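September 28, 2021

Dye notes, walnut and madder. Picking up from the April pages, where the cotton went in with no tannin and came out the color of weak tea.

Scoured the second half of the Bridside wool overnight. Water from the Salem tap again, left standing in the covered tub. The Tirkano well water is softer, but there wasn't enough of it left in the drum for a full bath and I didn't want to mix the two partway through a series.

Mordant was alum at the usual strength, cream of tartar at half that. Brought it up slowly over an hour and held it just under a simmer for another. Left the skeins in to cool. One of the ties was too tight and I can already see a pale band under it, so retie everything in loose figure eights next time.

Madder bath:

- Ground root, Cullalcombe lot 1385. Coarser than the last lot and it smells more of hay.
- Soaked for 16 hours before any heat.
- Pinch of chalk added at the start. I forgot it in April and got orange.
- Kept the pot under 160 F the whole way. It crept up once when I was on the phone and I pulled it off the burner until it settled.

First skein out is a proper brick red, a bit streaky along the length. I'd put that down to crowding in the pot. The big pot is still at the other building and the enamel one holds less than I keep telling myself it does.

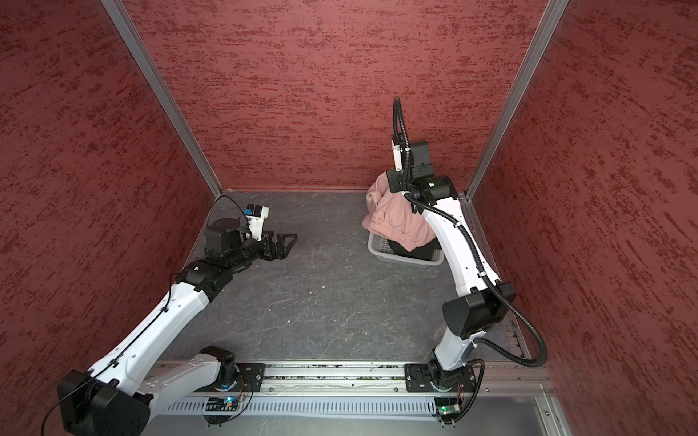

## Walnut

Hulls from last fall, frozen whole. Thawed them in the bucket with the lid on and simmered them until the water went black, then strained twice through the old pillowcase. No mordant on half the skeins, alum on the rest.

The unmordanted ones took just as much color as far as I can tell. Same result as the previous series, so I'm going to stop using up alum on walnut.

Iron modifier on two short lengths only. A small spoonful of ferrous sulfate in a quart jar, in for five minutes and straight into clean water. It takes the brown down to a gray that is close to black in lamplight. The wool feels harsher afterward. Fine for a border, I wouldn't wear it at the neck.

Samples are carded and labeled under 3606. Card order is bath, mordant, modifier, minutes. Please keep to that order, the last set had minutes in the second column on some cards and it took an evening to sort out.
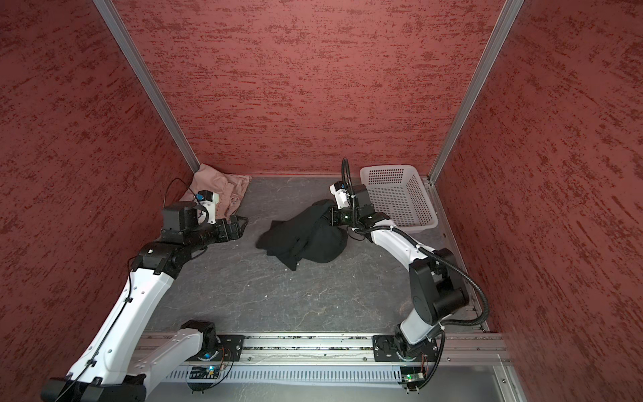 *Black garment near the middle, pale pink cloth in the back corner.*

## Exhaust baths

Ran the spent madder again with a fresh skein. Came out salmon, more even than the first bath. A third run gave a pale peach that I like better than I expected to. I'd plan for it next time and mordant extra wool from the start.

For the light test I cut strips from every skein and wrapped them on card, half covered with foil, and taped them in the south window. The peach is the one I'm worried about. Check in two weeks and again in four. Write the check date on the back of the card and leave the front alone. 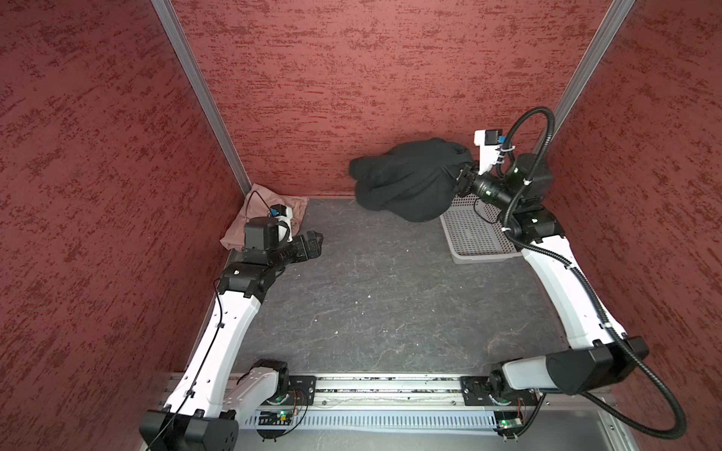
The walnut strips went up in the same window on a separate card, with the iron lengths at the bottom. Past experience says the brown barely moves. The iron gray I have no record for at all.

To do:

- Fetch the big pot.
- Order more chalk, and check whether the jar marked chalk is chalk.
- Ask Cullalcombe if they can grind finer.
- Wash test on the brick red, neutral soap, lukewarm.
- Refill the drum at Tirkano before the next madder run.

Dregs from the walnut are in the lidded bucket by the back step. Don't tip them on the concrete.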